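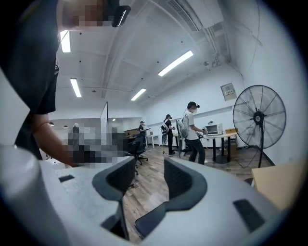 # Gripper open day at Staretstead, Sat 25 May

Well worth the train fare! Wudent had opened up their workshop for visitors to try the hand-held grippers, and I stayed far longer than I'd planned (and missed lunch).

You put on a headset, pick up a gripper and get on with something ordinary. I started with the Stala, the cheaper of the two at 840 pounds. It has soft fingers that curl round whatever you squeeze, and I loved it straight away. Mugs, a sponge, a bunch of keys, all fine. Flat things are harder, and it took me 12 goes to get a bank card off a tabletop.

The Sebastian is stiffer and a bit heavier on the wrist, but what a lovely trigger. You feel the moment the fingers meet. It got the card second try. My forearm was complaining after roughly 34 minutes though, so I'd want a break between sessions.
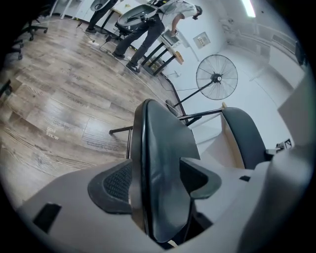

*Dark fingers up close, with the standing fan behind.*

The camera view was the other surprise. It's so wide that the floorboards bend into an arc, and I kept reaching short until I got used to it. They told us they've logged 3,822 recordings so far and still argue over how wide the lens should be.

If I had to choose today I'd take the Stala for soft or lumpy things and borrow the Sebastian for anything thin. They're hoping to have new finger pads for both in July, and I've already put my name down to go back and have another crack at that bank card.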